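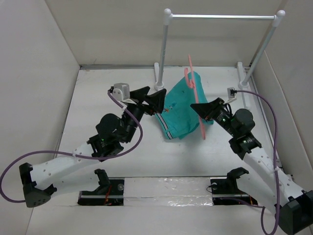
## The Shirt You Will Not Be Sending Back

Kekeli Acheampong owns a pair of trousers she describes as "a loan that nobody collected." They came from Liroreck, an online clothing store with a generous return policy and a checkout page that works faster than conscience. They were too long. She had 30 days to mail them back. She remembers thinking that this was plenty.

The trousers now live on a chair in her bedroom, still in their bag, along with the label, which she printed at work and felt very good about. Printing the label, she says, was the high point.

I sympathize. My own chair holds a linen jacket that fits me the way a tarp fits a boat. I ordered it in January, when a person will believe anything about summer. The return window closed while I was looking for tape.

Stores know about us. Joaquín Ulloa spent eight years running the returns desk at Drarier, a mail-order outfit that sold sweaters and, for one regrettable season, capes. He learned to tell a lot from a parcel. Some customers folded things better than the factory had. Others sent back the wrong item, or an empty box, or in one case a very nice casserole dish that took weeks to reunite with its owner. "The capes all came back," he told me. "Every cape. People found tape for the capes."

The trouble is with the garment that's nearly all right. A disaster goes straight back to the post office. A shirt that is merely a bit snug across the shoulders gets a second hearing. You try it on again at night, in kinder light. You decide it might stretch. You put it on a hanger, and at that point the thing has more or less been granted residency.
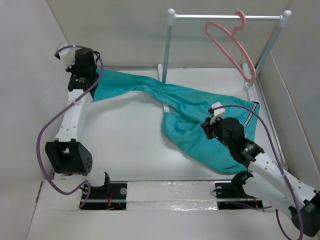
Santeri Lehtinen, who alters clothes in a shop the size of an elevator, makes a fair part of his living from these near misses. Customers come in with the tags still attached and a guilty look. He takes up the hem, lets out the waist and doesn't ask when the thing was bought. He once charged a man $198 to rebuild a coat that had cost less than that, and the man left delighted – he had finally done something about the coat.

There are people who handle this properly, of course. Jabari Kinyua tries everything on at the front door, shoes and all, while the delivery truck is still on his street. Anything doubtful is repacked before supper. He has no chair. I asked what he keeps in his bedroom and he said a bed.

I tried his method for a month. I ordered 12 things, sent back four, and felt like a man with a filing system. Then a gray sweater arrived that was just slightly itchy, and I wanted to give it a few days to settle in. It's on the chair, on top of the jacket. I still have the label somewhere.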